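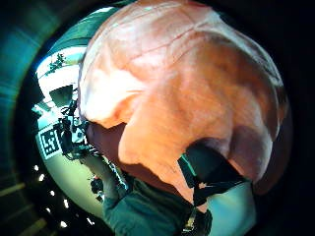

Orange, with dark straps lower right.

Home | The Team | Rally Diary | Partners | Reports | Contact

Drenavley Rally Raid Team
Progress report to the Lambrechts Fund, covering the winter up to the end of February

Dear Abundio Varela and everyone at the Fund,

First of all, thank you for your patience in waiting for this one. I had hoped to send it before the Waninen test, but then it seemed silly to write to you on the eve of the most useful outing of the winter, so I held on, and I think you will find the report all the better for it.

When I last wrote, the second bike was still in pieces on the bench and we had one rider entered for the Trutisby Rally. I am very pleased to say that both bikes are now built and running, and that both riders have their entries confirmed. Your grant paid for the rear suspension on the second bike and for the long-range fuel tank, and there was enough left over to replace the navigation tower we had been nursing along since last season (the old one had a roadbook holder that jammed if you so much as looked at it in the cold).

The Waninen test took up most of our February. We had the use of the gravel tracks and the sandy stretch beyond the quarry, and between them the bikes covered 4000 kilometres, most of it at a decent pace and some of it, on the last afternoon, at a pace I would rather not have watched. The engines behaved beautifully. We changed the oil more often than we strictly needed to and sent samples off each time, and the results came back clean apart from one that showed a bit of dust getting past the air filter. We have since changed the way the filter is seated and the next sample was fine.

Suspension was harder work. With a full tank the second bike sat too low at the back and wandered about in the soft sand, which tires a rider out long before the fuel is used up. We tried a stiffer spring, then went back half way, and both riders now say they are happy with it, though they like it for different reasons and I have stopped trying to get them to agree!

Navigation practice has been my own particular concern this winter, as you may remember from our long conversation on the telephone. We lost far more time last year to missed notes than we ever did to slow riding. So every morning at Waninen the riders were given a roadbook they had not seen, with 30 minutes to look it over before setting off, and they went out separately so that neither could follow the other's dust. The first few mornings were rather humbling. By the end of the test they were both coming in without a missed waypoint more often than not, and they had begun to argue over supper about cap headings, which I took as a very good sign.

Now for the parts that have gone less well. The service van needs a gearbox, and we are getting prices for that at the moment. It will have to come out of the travel money unless we can find a second-hand one. We are also behind on spare wheels. The hubs we ordered before Christmas came in the wrong size and had to go back, and the supplier is promising the right ones well before we leave. I have asked for that in writing.

As for the budget, we have spent 90 per cent of the bike preparation money and hardly touched the part set aside for the rally itself, which is where we meant to be at this point. The full sheet is attached with the receipts, and I have put a note beside anything that looks odd.

Between now and the start we have a short shakedown planned on home ground, mainly to try out the wheel changes and to let the mechanics practise working on the bikes by torchlight. After that the bikes are stripped, checked and rebuilt, and then they go on the van, gearbox permitting. I will send a shorter note once we are through scrutineering at Trutisby, and a proper report when we are home.

If any of you would like to come along to the shakedown, you would be very welcome indeed. The riders would enjoy showing you the second bike, and there is always tea going from 7 in the morning. Please just let me know beforehand so that I can send directions, as the track entrance is easy to miss.

With warm thanks and good wishes from all of us,

Bergþóra Eyvindsson
Team Manager, Drenavley Rally Raid Team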